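Burnovport Tenants Forum > Building Rules > Floor coverings and the quiet hours policy

mod_records
10 December 2018
Members are asked to comment on the proposed change to Section 16 of the house rules. Under the draft, residents above the ground floor would be required to cover at least two thirds of any bare wood floor with rugs. Comments will be forwarded to Galavness, the managing agent, in January.

D_Hartono
I wish to record my objection. The lease I signed makes no mention of rugs, and a suitable one was quoted to me at 300 dollars before the pad. If the agent wants quieter floors, the agent should pay for them.
Danang Hartono, Kairys Court

upstairs_left
I support the draft. The quiet hours have been in force for two years and footsteps remain the most common complaint on this forum. A rug is a modest request.

kairys_4c
May I ask how the rule would apply to rooms that are used for work? A wood floor is easier to keep clean, and chairs do not roll well on carpet.

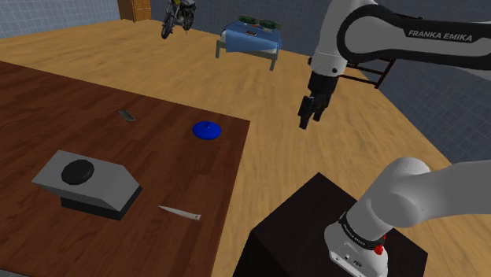 Wood floor, table to the left.

mod_records
The draft makes no exception for work rooms. Kitchens and bathrooms are excluded. I will add the question to the list.

D_Hartono
With respect to upstairs_left, a complaint is not a measurement. The Skalia building across the street has bare floors throughout and no such rule.

upstairs_left
Skalia has concrete between its floors - ours does not. The comparison is of little use.

kairys_4c
I would accept the rule if felt pads on furniture counted toward compliance. Please forward that as a formal suggestion.

mod_records
Noted and added. Comments remain open.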